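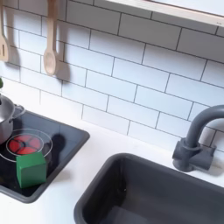 The Drernthorpe Shehu is looking for a part-time reporter to cover road accidents, fires, and the work of the emergency services in Drernthorpe and out toward Ustgate. It is a job that asks for a kind heart and a careful pen, and we would gladly take a beginner who has both. We like plain writing here. A wooden spoon hanging against white tile is a wooden spoon hanging against white tile, and a reporter who can put that down without dressing it up will do just fine when it comes to a bent guardrail on the Huvwood road.

You would work 13 hours a week, mostly in the late afternoon and evening, with a weekend shift every so often (we do try to share those out fairly). The work starts in February. You'll be calling the fire station and the hospital, going out to the roadside when it is safe to do so, and writing short reports that people can trust. Now and then you will also speak with families on what may be the worst day of their lives, and we would much sooner run a story late than have you push somebody who isn't ready to talk!

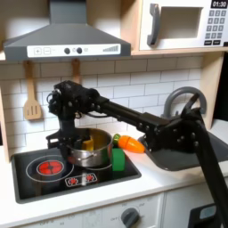
For the first three weeks you'll go out with Costel Radulović, our news editor, who will show you how we check names and when we hold them back. After that you'll have your own desk and a phone, and he is always glad to read a draft or simply listen after a hard evening.

You will need a driver's license, a car you can rely on, and good everyday English. A second language spoken locally would be a lovely bonus. A degree isn't required, and neither is newspaper experience, though if you've written for a school paper or a church newsletter, please tell us all about it.

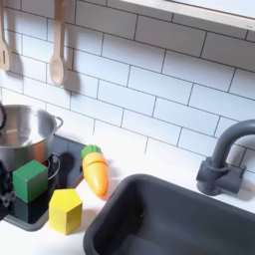 To apply, send a letter of no more than two pages and two samples of your writing to Costel Radulović at the Shehu office in Drernthorpe. The samples can be on any subject you like. Pay is by the hour, mileage is covered, and we'll go over the rate with you before you come in to meet us.

Posted 24 December 2023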